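Ticket #874
Product: Jovumach small enclosure, gray, screw-down lid
Subject: Lid screws won't seat, one corner sits proud
Opened: Jul 26, 2022
Status: Waiting on customer

Hi again! Me with the gray box. I know my last ticket got closed because I went quiet for too long (sorry, we moved benches and I lost a bag of hardware for a while), so I'm starting over and putting everything in one place.

Short version: I have one of your little metal enclosures and I can't get the lid to pull down evenly. Three corners go down fine. The fourth one gets maybe halfway and then the screw just spins. I've been at it on and off since January and I'd love to be done, because the boards that are supposed to live in it have been sitting out next to it this whole time.

What I've got on the table: the box, the two small green boards, the powered screwdriver, and a bunch of other stuff along the back that has nothing to do with this.

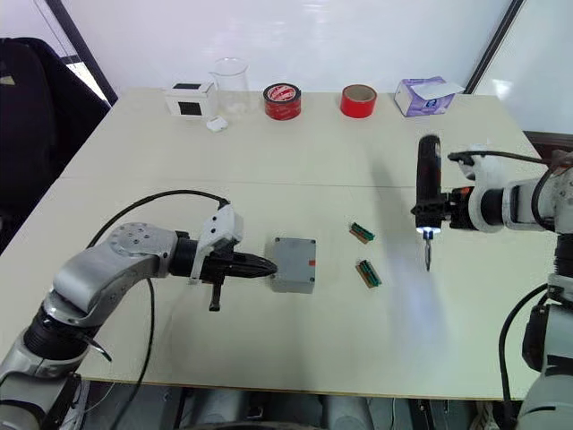 The screws are the ones that came in the bag. I did wonder if I'd mixed them up with a set from Alby that I bought for another job, so I laid them side by side and compared. Same head, same length as far as I can tell with a cheap ruler. I tried both kinds anyway. Same result, good in three corners and useless in the last.

Things I've tried so far:

Starting every screw by hand before using the driver. This helped a lot with the first three, they used to go in crooked.

Driver on the lowest clutch setting, which is 4 on mine for some silly reason. Then up to 9. Then I got nervous and went back down.

Swapping the screws between corners. The problem stays with the corner and doesn't follow the screw.

Turning the lid around. I did this twice because I lost track of which way it had been the first time. There's a bit of red on the lid by one edge and that's what I go by now. It made no difference that I could feel.

Blowing out the holes with canned air. Got a little gray dust, I assume from the coating.

I also emailed Shaikh, where I bought it, and they told me to write to you. Fair enough!
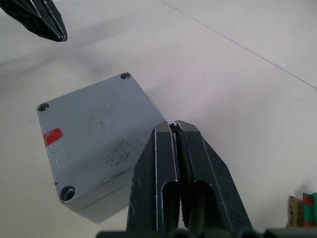
So my guess is that the coating got down into that one hole and the thread never cut properly, or else I stripped it myself back in January with the driver turned up too high. I really can't rule that out. It felt gritty for the first couple of turns and then suddenly very easy, and I remember thinking "oh good."

The lid also has some dark smudging on it that won't wipe off with a dry cloth. I'm not complaining about that, it's a bench box and it's going to get uglier. Just mentioning it in case you want the thing back and wonder what happened.

Questions for you. Can I run a tap through the bad hole without wrecking it, and what size would that be? If the thread is gone, do you sell just the body? The lid is fine and I'd feel dumb buying a whole new one. And is there supposed to be a gasket? Mine didn't have one, but the Flaltus box I used before did, and I can't find anything about it on the sheet.

I don't need it sealed or anything. It's staying indoors. I just want to be able to pick it up by the lid. 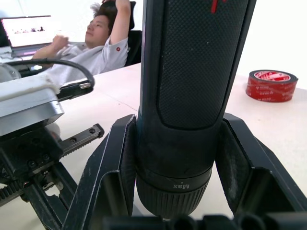
Jovumach Support: Thanks for the detail, that saves us a round of emails. A gritty start and then no resistance does sound like a stripped thread. Please don't tap it yet. Put a screw in the bad corner by hand only, no driver, and tell us how many turns you get before it goes loose. If it's fewer than four we'll swap the body and you can keep your lid. There's no gasket on this model.

Okay, will do tonight. By hand only, got it. Should I leave the other three corners screwed down while I test, or take the lid off completely?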